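Astora Gallery Lighting Kit: Set-Up Guide for Small Exhibition Spaces
Section 4: Hanging, lighting and labelling a group show

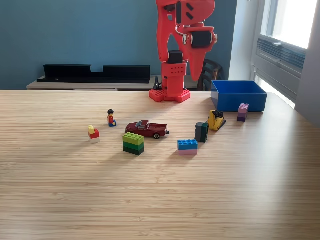
One reader of the previous edition wrote in to say that this section came too late in the guide, and that by the time she reached it her pictures were already on the wall and the lamps were pointing at the skirting board. Could we not, she asked, tell people at the very beginning to leave the nails alone until the track is up?

We took that to heart, and so here it is, as plainly as we can put it: please leave the nails alone until the track is up. If you have come to this section first, go back and finish Section 3 (Fixing the track) and then come and join us again. You will be glad of it when you are up the ladder for the second time and not the fifth.

This section was last revised on 07/05/2019 and applies to the Astora kit with the Zeleo dimmer. If yours is the older kit with the round wall knob, the hanging steps are just the same, but skip steps 9 and 10 and use the card that came in the box.

Before you begin

Lay all the works out on the floor, leaning against the wall they are meant for, and live with them for a little while. A group show is a sort of conversation, and you can't always tell from a list of titles who is going to shout over whom. A large dark canvas will swallow a small pencil drawing if you put them side by side, and two lovely pieces in the same blue can make each other look rather ordinary. Swap things about, go and make a cup of tea, come back and swap them again. It costs nothing at this stage.

You will need:
a tape measure
a soft pencil and a rubber
a spirit level
the Lambrechts hooks from bag B
the lamp heads and the small grey key
cotton gloves for unframed work

CAUTION: Turn off the supply to the track at the wall before you fit or remove any lamp head. Switching the dimmer to its lowest setting does not turn off the supply.

Hanging the work

1. Find the middle of the wall and mark it lightly in pencil. Work outwards from here, and start with the piece you feel surest about, which may well not be the biggest.

2. Choose one height for the centre line of the whole room and stick to it. Measure up from the floor at both ends of the wall, particularly in an old building, where floors have a way of wandering off downhill.

3. Measure the height of the picture and halve it. Then pull the hanging wire up gently, as if it were already on the hook, and measure from the wire to the top of the frame. Take this second figure from the first, and what is left is how far above your centre line the hook must go.

4. Fix the hook and hang the picture. For anything wider than 34 inches use two hooks, set well apart and level with each other.

5. Check with the spirit level, then step right back to the door and look again by eye. If the two disagree, we would usually trust the level, but a sloping ceiling can make a perfectly straight picture look tipsy, and there you may like to cheat a little.

6. Carry on along the wall, leaving at least 6 inches between frames. Small works from the same series can sit closer together and be treated as one large piece.

Note: The Lambrechts hooks in bag B are meant for plaster and brick. For hollow partition walls, use the fixings in bag C, and don't hang anything on them that you can't comfortably lift with one hand.

Lighting the work

7. With the supply off, push a lamp head into the track a good stride out from the wall and turn the grey key until it clicks. Give it a gentle tug to be certain.

8. Restore the supply and tilt the lamp so that the light falls on the middle of the picture. If there is glass, walk past slowly as a visitor would and watch for glare. Moving the lamp along the track a little nearly always cures it.

9. Set the Zeleo dimmer to 4 for works on paper, textiles and old photographs, all of which fade, and fade for good. Oils and acrylics will put up with a brighter setting.

10. Hold the dimmer button until the green light blinks. It will now remember your setting, even after a power cut.

CAUTION: Lamp heads stay hot after they have been switched off. Leave them for 18 minutes before you touch them, and longer in a small warm room.

Film and projected pieces

Many group shows these days have a film or two in them, and they do need some kindness. Put them in the dimmest corner, away from the street window, and turn any neighbouring lamps so that they point away from the screen. If the film has sound, listen to it from every part of the room before you settle on a volume. A piece that murmurs pleasantly beside its own bench can be quite maddening next to a quiet watercolour.

For a December show, bear in mind that the room will be dark by teatime, and the levels you chose in the morning may look fierce. Check them again after sunset.

Labels and the wall text

11. Place each label to the right of its picture, with all the labels in the room at the same height. Where there isn't space, put it underneath, and never on the frame.

12. Put the introductory text near the entrance, but far enough in that people can stand and read it without blocking the door. If your show takes its title from a novel or a poem, do say a line or two about it there. Plenty of your visitors won't have read the thing, and they shouldn't have to guess why these artists have been put together.

13. Rub out your pencil marks.

Replacement hooks, keys and label holders can be ordered from Pallside using the form at the back of this guide. Please give the number printed inside the dimmer cover, as the older track takes a different key.

Continue to Section 5: Looking after the kit between shows.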